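Clidelis

Clidelis is a podcast booking agency based in Morkberg. It places owners of small firms as guests on business and trade podcasts, and charges them a fixed monthly fee for doing so. The agency was founded by Tetsuya Shimada, a former radio producer, and is run by him together with Sayaka Ogura, who joined as a partner in its second year.

Background

Shimada worked for a regional radio station before leaving to produce podcasts for local companies. Most of these shows had few listeners and were dropped within a season. He began instead to offer his clients as guests to programmes that already had an audience. The first client was Flitura, a maker of bicycle lights, whose owner appeared on 15 programmes in the first year.

Services

Clients fill in a questionnaire and take part in a practice interview. The agency then draws up a list of suitable programmes and writes to the hosts. It does not pay for guest places and turns down shows that ask for a fee. A directory kept by Ogura lists 800 podcasts, sorted by trade, language and typical length of episode. 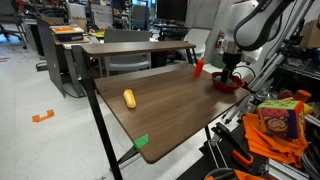
MORKBERG, October

The agency's yearly open day for small firms is held in the town this month and is free to attend. It consists of short talks in the morning and practice interviews from 2 p.m. The last open day drew nearly 300 visitors.

Ezzat

Ezzat is a scheduling tool developed by the agency for its own use and later sold separately. It matches the free hours of guests and hosts in different time zones and sends reminders before a recording. Sales of the tool are handled by a staff member in the Morkberg office.

Staff

Clidelis employs 22 people, most of whom work from home. Shimada deals with new clients and Ogura with hosts and training.

See also

Podcasting
Public relations
Small business marketing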